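The Coffee Run, Reconsidered
By Evelien Aerts

I have carried coffee up to the second floor in my bare hands, in a tote bag (never again) and once in a bicycle basket.
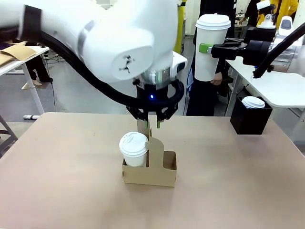 So when Roel Jacobs from Van Hecke offered to talk cardboard with me over breakfast, I said yes before he'd finished asking! Roel has been folding paper goods for most of his working life, and he has feelings about cup carriers. My favorite is the plain brown two-cup kind with a tall handle up the middle and room for a paper cup on either side. It costs my corner café 40 cents, and I keep every one I'm given.

"Load one side and it wants to tip," Roel told me. "Hold the handle until the second cup is in." I tried it at home with two tall lattes, lids on, and he's right – that first cup pulls the whole thing sideways the moment you lift.

The lids matter too. I press mine down all the way around with a thumb, then turn the sip openings toward the handle, so a slosh on the stairs lands on cardboard and not on my coat. My friend Kristof Schouten swears by a stiff box holder instead, and it's great in the car, but try getting one up 76 steps with your keys in your teeth.

I've reused my current carrier for most of July. The base has gone a bit soft in one corner, and there's a ring of oat milk I've grown fond of.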